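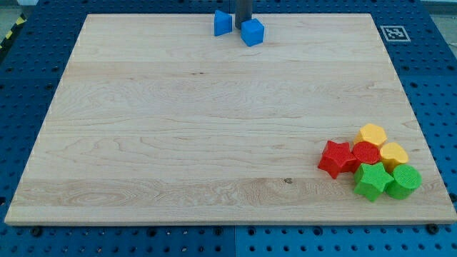

The Vieira Dining Room Opens Its Doors Again

2020-09-28

Print this page | E-mail to a friend

Those of you who have walked along Duno Street lately will have noticed that the paper has come down from the windows of the old Vieira Hotel, and that there are lights on inside in the evenings. After a very long wait, the ground-floor dining room is serving meals again, and I can't tell you how happy it makes us to be writing that sentence in this newsletter. Many of our members had wedding breakfasts there, or birthday lunches, or just a pot of coffee and a slice of something on a wet afternoon, and we have had more letters on the subject than on anything else we've covered this year (the parking lot included!).

The hotel was built for the railroad trade, when Mandent was still a place where people changed trains and needed a hot supper between them. The dining room was the grandest part of it, with a coved ceiling, a long run of stained glass over the street door and a serving hatch so wide that two waiters could stand in it side by side. When the trains stopped the hotel carried on for a while with traveling salesmen and Sunday lunches, then became offices, and then became nothing much at all. The ceiling was boxed in and the glass was painted over in a cream gloss that took most of last winter to remove. Of the 49 panes, 41 were found to be sound once the paint was off, and the others have been remade to match. If you stand at the right spot near the coat hooks you can just tell which are which, but I won't spoil it for you.

The work was meant to finish in April. Like so many things this year it did not go to plan, and for a good part of the spring the building stood locked with the scaffolding still up in the main room. We are very grateful to Ruser Restoration for keeping an eye on it through those weeks and for coming back so promptly when they were able to. They have done a lovely job, right down to the brass rail along the hatch, which had been in a crate in the cellar all this time under a pile of old ledgers.

Now, to the practical matters. The room is set out for far fewer people than it would normally hold, with the tables well apart, and there is no waiting inside for the moment, so please do book ahead. Lunch is served from noon and afternoon tea follows on from it, with supper on certain evenings only - the list is posted on the street door and changes from month to month. The menu is short. I can warmly recommend the leek and potato soup and the plum cake, and a friend at my table was very pleased with her trout. Members of the Mandent Heritage Society get a free pot of tea with any lunch until the end of the year if they show their card.

Upstairs is another story, I'm afraid. The bedrooms on the second floor are dry and safe but have not been touched otherwise, and the main staircase is roped off at the landing. The society has been offered 2 of the smaller rooms at the front for a display on the hotel and the railroad, and we would dearly like to take them on. So far 377 photographs, menus, luggage labels and postcards have been lent or given by members and their families, which is far beyond what we had hoped for, and sorting through them has been a real pleasure. We're still short of anything showing the kitchen, and of the staff in their uniforms, so if you have a box in the attic that might be worth a look, do please have a rummage and let us know. We will copy whatever you bring and hand the original straight back to you.

Print this page | E-mail to a friend

Contact us | © 2020 Mandent Heritage Society | Back to top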